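Perception + planning sync, minutes
2018-11-12
Notes: Berkay Kocabaş (typing while talking, sorry for gaps)

1. Depth dropouts on glossy dishes
Still the top item. Stack segmentation in Zerkport merges nested bowls into one blob when the inside of the top bowl blows out. Rim detector finds the top rim fine, loses the lower ones. Patch from last sprint helps on plain bowls, makes printed ones worse - flower band gets read as a second rim. Agreed to drop the color edge term inside the rim mask and rerun on the dish set before anyone touches the thresholds again.

2. Support plane
Cloth is the problem, not the table. Plane fit takes a deep fold as an edge and the planner then refuses any approach that crosses it. Two options discussed:
- fit the plane with a looser inlier band, treat folds as noise
- keep the band, add a fold class to the free space map
First one is quick, second one is right. Going with the first for the January build, second goes on the Gyamfi backlog. Printed shapes on the cloth also come up as small objects, need a height check before they get an ID.

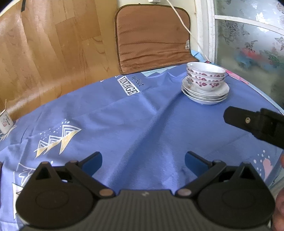 Dish stack on the blue cloth, fingers open. Long fold runs from beside the stack down toward the gripper.

3. Grasp planner (Hudero)
Timeout raised to 200 ms, no complaints so far. Open question is what to do with a stack: planner currently scores the whole thing as one graspable and picks a width nobody can reach. Want top item only, unless the task says otherwise. Needs the rims from item 1, so blocked till thats in. Plate under a bowl should never be offered as a candidate while the bowl is in it.

Also the approach cone ignores thin stuff near the target, cables and straws mostly. Inflate them in the colision map - agreed, no discussion.

4. Tooling
Replay viewer crashes on logs with a missing depth stream. Ticket 47, reopened. Jullotstead branch has a fix but it also changes the log header, so old logs wont load. Split the commit, merge only the crash part.

Actions
- Berkay: rim mask change, rerun dish set
- planning: loose plane fit behind a flag, off by default
- planning: top item only rule, draft
- tooling: split the Jullotstead commit, close 47

Calibration drift not covered, ran out of time. Moved to next meeting.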